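Getting Through the Odds and Ends Drawer (and Other Small Garage Jobs)

I put off sorting my workbench for most of the winter, and then one afternoon in January I couldn't find a 3 mm hex key I had used that same morning. So I gave in, made a big pot of coffee and started pulling things out. A few of you asked what I did after I mentioned it last time, so I wrote it all down before I forgot!

Start with the drawer you open the most. Mine is the top left one, and it was so full of twist ties and dead batteries that it only opened halfway. Tip the whole thing onto an old bedsheet on the floor. You can gather up the corners if somebody calls you in for dinner, and the tiny screws come along with it.

Screws and washers go in baby food jars. I know, everyone's grandfather did this, but it works. My neighbor Marisol Villalobos gave me 30 of them (her twins went through a lot of pureed pears) and I filled every one. Write on the lid and the side both – the lid is no use once the jar is up on a shelf.

Sandpaper stays flat in an accordion file, the kind for bills. I have one pocket for each grit, with the 3000 way at the back for when I'm polishing something and feeling fancy. 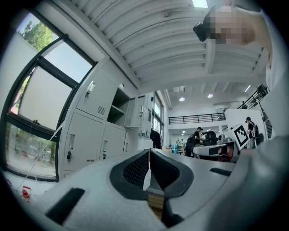
Grey housing with a black mesh panel and a thin pale strip down the middle

Dust is the other thing. Anything with a vent or a mesh cover collects it, and I used to go after that with a paper towel, which just pushes the fluff further in. Now I use a soft one-inch paintbrush and hold the vacuum hose close by with my other hand. Unplug the thing first, please. For narrow slots, a dry toothbrush with half the bristles trimmed off gets in nicely.

Sticky drawers: rub the runners with the end of a plain white candle. I did all six of mine in the time it took the coffee to go cold, and the bottom one hasn't squeaked since.

Old label glue comes off with cooking oil. Dab it on, leave it through lunch, wipe, then wash with dish soap. Don't try it on bare wood, though – I have a greasy square on my nice maple offcut to prove it.

Rusty pliers can sit overnight in white vinegar. Rinse them, dry them really well and work a drop of machine oil into the joint.

Next up is the shelf over the water heater, where the paint cans live. If you have a good way to tell which ones are still usable without prying up every lid, leave me a comment!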